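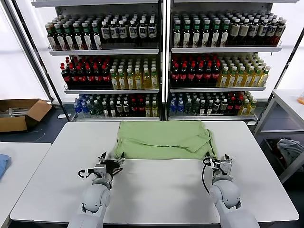

The Last Bus to Skellarach

My aunt had kept the shop at Birken for longer than I had been alive, and every evening she walked down to meet the last bus, whether or not she expected anyone on it. I went with her that March – in my good shoes, foolishly – and we stood two hours in the drizzle sharing a bag of mints.

"He'll have stopped for the sheep," she said, very kindly, as if I were the one who worried.

When the headlamps came over the hill at last, she took my arm and began to wave.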